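Fetaritz Flat Suture Pad, Item 278
Practice skin for suturing, tying and removal. Sold singly or in a kit.
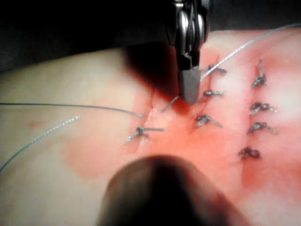
Flat pad mid-exercise, curved needle near the top of the left incision, tied knots and red-pink staining to the right.

In stock
$40 each
Weight 440 g
Color: pale
Ships from the Kalthorpe warehouse, order before noon and it goes out same day

Quick version

Synthetic skin pad. Flat, no frame, no stand. Cut it, stitch it, pull the stitches, cut somewhere else. Smooth top with a slight gloss. Takes stain if you use practice blood on it (see Care, please do read Care). Good for simple interrupted, mattress, running, instrument ties. Fine for hand ties too but tape it down first or it walks.

Made for us by Marnard, same people who do our injection pads. We've sold the flat pad for a good while now and the only thing that has really changed is the mesh, which got stronger.

What it is

Three layers. Skin on top, a softer fat layer in the middle, firm base underneath. Fine mesh bonded in just under the skin so the stitch has something to bite on. Without the mesh the thread cheesewires straight through the first time you snug a knot down, and if you have used the very cheap pads you know exactly how that goes.

Top surface is silicone. No latex anywhere in the pad. No powder. A faint smell when you open the bag, gone overnight.

Comes blank, no cuts. You make your own with the scalpel of your choice. We used to sell a pre-cut one and people kept asking for cuts in different places, so blank it is. Pre-cut is still available to schools on larger orders, ask.

Using it

Wipe the bench, put the pad down base side to the bench. Dry bench, the base grips much better.

Short incisions are easier to learn on than long ones. Go through the skin and a little into the fat layer, don't saw down to the base. A fresh blade makes a clean edge, a tired one leaves a ragged edge that never sits right however well you stitch it.

Leave space between cuts. A finger's width is plenty. Closer than that and the strip in between starts to lift when you pull tension, and your knots end up pulling on each other.

Start on the side away from your driving hand so you aren't dragging your sleeve through finished work. Columns or rows, doesn't matter, whatever your instructor wants to mark.

Needle goes in square to the surface. The pad is honest about this. Shallow entry and the edge rolls in, you'll see it right away. Follow the curve of the needle, don't push it straight, small needles bend and then they are no use for anything.

Needle driver: grip the needle back from the point, somewhere past the middle. Any standard driver is fine. Forceps with fine teeth are OK on the skin layer but go easy, crushing it leaves marks that stay.

Tails: leave them long enough to grab if you're going to practice removal. Trim short if it's knots only. Long stiff tails on neighbouring stitches do tangle, bit of a nuisance.

Thread and needles

Not included with the single pad. The kit has them.

Works with nylon, silk, polypropylene and the braided absorbables. Silk is the friendliest for beginners, it holds a knot without a fight. Nylon springs open until you've learned to lay the throws flat.

Curved cutting needles go through the skin layer best. Taper needles will do it but you'll be leaning on them. We don't recommend straight needles on this pad, the mesh grabs.

Training thread sold as "not for human use" is fine and a lot cheaper. Same goes for expired stock from a clinic, if your program allows it.

Practice blood

Lots of people stain the pad to make it harder to read. Sensible, a clean pale pad is easy on the eyes and a messy field isn't. But: the red will tint silicone. It goes pink at the edges and darker where it collects, especially round the stitches where it gets down into the holes. Some of that washes out, some doesn't. If you want the pad to stay pale don't use it, or keep one pad for clean work and one for messy.

Our own Van Damme practice blood (sold seperately) is the mildest we've tried on this pad. Water based, thin, small squeeze bottle. Food coloring is worse than you'd think. Don't use ink.

A few drops is enough. Dab it on, spread it with a gloved finger or a bit of gauze, then get on with it. Flooding the pad just makes the base slippery.

Care

Cool water and a drop of dish soap. Soft sponge. Pat dry, then air dry flat, both sides.

Take all the thread out before washing. Check for needle points by eye, then with forceps, never with a thumb.

No alcohol wipes every day, they dull the top and it goes tacky. Once in a while is OK. No acetone, no bleach, no dishwasher.

If it's gone tacky: light dusting of cornstarch, brush off.

Store flat in the bag it came in, out of sun. Don't stack heavy books on it. Don't store it against anything printed, newsprint will transfer and there is no getting it off.

How long does it last

Depends on you. Someone doing a short session most evenings will wear out the top in a couple of months. A teaching lab goes through them quicker. The mesh usually outlasts the skin. When the edges of the cuts start to crumble or the stitch holes join up, it's finished.

Turn it around and work from the other end before you give up on it. Corners get ignored and there's a lot of good pad in the corners.

Can you use the back? Not really. Base layer is too firm and has no mesh near the surface. OK for a bit of needle handling.

What you get

Single (item 278):
Flat pad
Resealable storage bag
Card with care notes

Kit:
2 flat pads
Needle driver, toothed forceps, scissors
Scalpel handle and a sleeve of blades
Mixed training thread with needles attached
Sharps tub, small
Zip case, everything fits except the sharps tub, sorry

Kit instruments are stainless and they're decent student grade. Not theater grade, not meant to be. If you already own a driver you like just get the single.

Goes well with

Van Damme practice blood, squeeze bottle
Marnard non-slip mat, cut to sit under the pad
Marnard knot tying board, for when you're sick of needles
Fetaritz curved pad, same skin but on a rounded base, harder work
Replacement thread pack, mixed

From buyers

"Skin layer feels closer than the orange ones we had before. Mesh is strong. Knots hold. Would like it a bit wider."

"Bought the kit in December for my first rotation, on the second pad now. Scissors are a little stiff but loosened up."

"Stained mine red the first night, it never came back to the original color. Says so on the page to be fair. Still works fine."

"Good tension. Slides on a glass desk, get the mat."

"Thread pack in the kit is mostly nylon, wanted more silk."

(Noted, the thread mix was changed after that last one. More silk now.)

Questions we get

Is it sterile?
No. Practice only. Never take instruments or thread from this kit near a patient.

Can I use it for staples?
Yes, skin staplers work. The staples hold in the mesh and you can practice taking them out, though it does chew up the surface faster than stitching.

Injections?
Use the Marnard injection pad instead. Fluid has nowhere to go in this one.

Electrosurgery?
No. Don't heat it, don't burn it.

Does it come in other skin tones?
Yes, medium and dark, same price. Pick from the menu at the top. Red stain shows less on those.

My pad arrived with a wave in it.
Happens in cold weather, they curl a bit in the box. Lay it flat in a warm room overnight with the bag on top. Still wavy after that, write to us.

Do you do school orders?
Yes. Purchase orders accepted. Bulk price starts at ten pads. Mixed tones in one order is fine.

Shipping and returns

Same day if the order is in by noon, next working day if not. Small parcel, most mailboxes will take the single pad. Kit needs a door delivery because of the blades, and someone over 18 has to be in.

Unused pads can come back within 30 days in the sealed bag. Once it's been cut it's yours. Kits can come back if the blade sleeve is unopened.

Faulty pad (layers coming apart, mesh showing through the top before you've used it) we replace, no need to send it back, a photo by email is enough. Put your order number in the subject line or it gets lost in teh pile.

Curved pad is out of stock until the next Marnard delivery. Leave your email on that page and you'll get a note when it's in.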